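Week two of teaching by remote control

Jun 8, 2023

I've been driving the two arms at the Tiltodside workshop for 6 days now, and I'm slowly getting less clumsy. The job Joonas Heiskanen gave me is drink cans and a paper bag. I work the arms from a pair of hand controllers, the software logs every joint, and later the model trains on what I did. He wants 200 good runs before he starts a training job.

The bag has rope handles, and they loop out to the sides, right where a gripper wants to go. I try to come in from high up and keep the fingers clear of them.

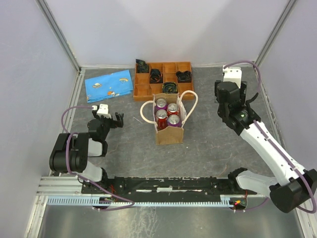 What I changed this week

I slowed down. My early runs were full of small corrections, and Joonas says the model copies those too. Now I stop over the can, line up both fingers with the sides, and close in one motion. If I miss, I throw the run out and start over.

I also watch the wrist view more than the wide one. From up there I can see the lid and both fingers, and that tells me whether the grip is centered.

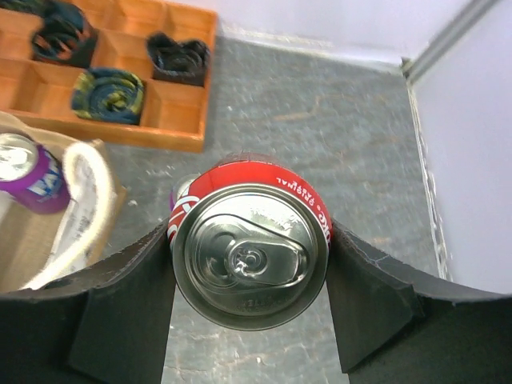
The other thing is breaks. After 55 minutes my thumbs get lazy and I squeeze too early, so I set a timer. The log is at nearly 200 runs counting the bad ones, so there's a good bit left to do. The rolled cloths in the tray are next on the list, and I expect soft things to be harder.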